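Bergmann butcher-block workbench: three months in

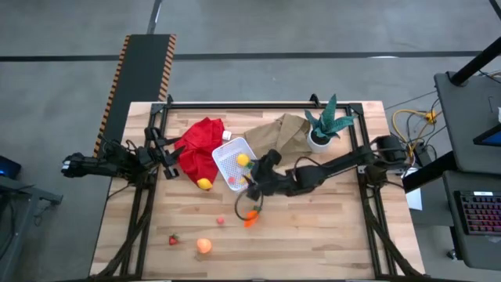 I bought the Bergmann in February after putting up with a wobbly folding table for far too long, and I have to say I love this thing. I wanted one big flat surface that could take some abuse, look decent, and not walk across the floor every time somebody leaned on it. It does all of that, and it's pretty too!

The top first, because that's what sold me. It's made of joined planks in mixed shades, everything from pale straw to a proper brown, and no two strips quite match. On the website it looked a bit busy to me and I nearly ordered the plain one. Glad I didn't. The mix hides crumbs, pencil marks and the small dent I put in it on day two (dropped a clamp, my own fault). Bright stuff looks great on it as well. A red cloth, a yellow lemon, a white basket – everything pops against that wood.

Assembly took me most of an evening with my neighbor Traian holding the other end. The instructions are fine until you get to step 8, where the drawing shows the leg brackets from underneath and you have to flip everything in your head. We put one on backward. Traian noticed, I denied it, he was right. The bolts are good quality and the hex key in the bag is a real one with some length to it, so your knuckles survive.

It is heavy. Please don't try to carry the top up a flight of stairs by yourself. Once it's standing, though, it stays put, even on a smooth floor, and I can push down hard with both hands without anything creaking. The old table used to shiver if you sneezed.

I oiled the top before using it and again in April. Bergmann sells its own oil, but I used the Rivo one I already had in the closet and it soaked in nicely. Wipe it on, leave it 20 minutes, wipe off the extra. Water beads up well afterward. One warning about pots: I had a houseplant on a saucer that turned out to be cracked, and it left a gray ring that took some sanding to get rid of. Succulents are a good match for a wood top, seeing how little they want to drink.

A word on baskets, as people always ask me how I keep a big table from turning into a dumping ground. Mine are the plain white perforated plastic kind with rounded corners. They weigh next to nothing, they rinse clean under the tap, and they slide on the oiled wood without scratching it. Small things go in the basket, cloths get folded at the back (in theory), and the front half stays clear to work on.

Gripes? A couple. The edges come a little sharp, so I went over mine with fine sandpaper before oiling. The delivery window was a joke, "between 8 and 8" on the email. And at 500 dollars it isn't an impulse buy. My friend Snædís got a Gakus top for less and it's perfectly okay, but hers has already cupped a bit at one end and mine is still flat when I lay a straightedge on it.

Would I buy it again? Yes, and I'd get the longer one if I had the wall for it. I'm measuring the garage this weekend.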